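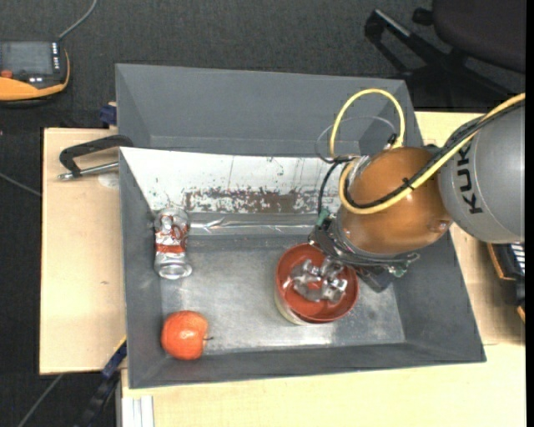
# Nasow Teach Kit for bin work

The Nasow is a hand-guiding and remote-control kit for six- and seven-axis arms that pick from bins. An operator shows the arm a task, either by moving it directly or by driving it from a second station, and the kit records the motion, the gripper state and the wrist force as one file. The file can be replayed, trimmed, or exported as training data.

It is made by Grastwood and sold as a complete set or as separate parts. The set fits arms with an open real-time interface. Check the controller version before ordering, and send it to us if you aren't sure.

## Two ways to teach

**By hand.** The operator holds the arm near the wrist and walks it through the pick. The software takes the weight of the gripper out of the reading, so the arm stays where it is left. This mode suits short tasks and first attempts at a new object. It is slower in deep bins, where the operator's forearm gets in the way of the side wall.

**By remote.** The operator sits outside the cell with the Mutisen hand controller and watches the bin directly or on a monitor. Motion can be scaled down for close work along a wall or in a corner. Gripper opening is on the index finger. Most users switch to this mode once the bin holds more than a few items, because hands stay clear and the camera view is not blocked.

You can change modes in the middle of a recording. The change is marked in the file.

## What to put in the bin

The kit doesn't care, but the recordings are more useful if the contents are mixed. Our own test bin holds a crushed drink can, an apple, a bowl of crumpled metal pieces and some flat scrap. Cans and fruit roll when touched off-center. A bowl has to be approached by the rim or from above, and what is in it can shift. Shiny metal gives trouble to many depth cameras, so teach those picks from several directions and don't rely on the camera's height reading alone.

Flat panels leaning on a wall are the hardest thing we teach. Record the approach slowly and leave the force channel on.

## In the box

- Wrist force sensor with mounting ring
- Mutisen hand controller, right-handed (left-handed on request)
- Guide handle, clamp-on
- Recording computer with software installed
- Enabling switch, three-position, on a coiled lead
- Cable set and ties
- Two bin clamps
- Printed setup guide

The arm, gripper, bin and cameras are not included.

## Specifications

| Item | Value |
|---|---|
| Recording rate | 100 Hz |
| Motion scaling, remote mode | 1:1 down to 10:1 |
| Guide handle diameter | 89 mm at the clamp |
| Supported arms at one time | 2 |
| File export | CSV, HDF5 |
| Startup to first recording | around 10 minutes |

## Setup notes

Clamp the bin to the table. A bin that moves even slightly will spoil every replay that follows, and the shift is easy to miss by eye.

Route cables with a loose loop over the wrist joint and tie them above it. Run the last joint through its full range before you start recording, and watch the loop while you do it. If it snags or pulls tight, add slack. Air hoses should be tied separately from the signal cables.

Zero the force sensor with the gripper attached and empty. Repeat this after any change of fingers.

Keep the arm's own teach pendant within reach. The kit does not replace it, and its emergency stop stays in force in both modes.

## From a user

"We teach new parts by hand and then redo them by remote once we know the path. The hand recordings are rougher but they tell us where the gripper wants to go. My one complaint is the lead on the enabling switch, which is too short for our cell."

Margareta Radu, Munteanu

A longer lead is now available as a separate part.

## Ordering

Quotes are prepared to match your arm and gripper. Please include the arm model, controller version, gripper weight and inside dimensions of the bin. Sets ordered before April ship with the older guide handle, which can be exchanged free of charge.

Page updated 2019-11-11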